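Trosteck wrist camera kit: a review after a season of block picking

I bought the Trosteck wrist camera kit in March, when our little group at Whiteley decided to teach a gripper arm to pick things up by showing it how, over and over, by hand. We now have 2273 saved runs, so I feel I've earned an opinion!

Setup was a pleasure. The mount went on with 2 screws and the cable was long enough to follow the arm all the way out (our old Fuvis cable never was, and I still grumble about it). Recording starts from a foot pedal, a lovely touch when both hands are busy steering.

What I like best is how easy it is to throw out a bad run. You tap the pedal twice, it's gone, and you carry on. On a good afternoon I can save 35 runs before my shoulders complain, and the battery in the hand controller lasts 7 hours, which is more than I do.

Picture quality

Good, with one grumble. Bright pieces stand out beautifully from a plain brown surface, and even the round hole in the face of our orange cube stays easy to pick out. Move the arm briskly, though, and things go soft, most of all whatever is low down between the fingers. I've learned to slow my hands on the approach, and I'd ask anyone sharing the work with you to do the same.

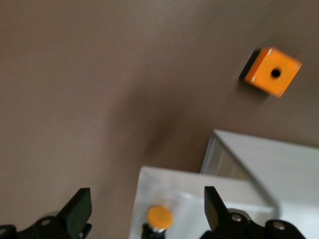
Software

The Flostetti export tool comes free with the kit and does its job, if a bit slowly. I do wish it let me rename a whole batch of runs in one go. Still, I'd buy the kit again, and I've already asked for a second one.

Reviewed 9 October 2026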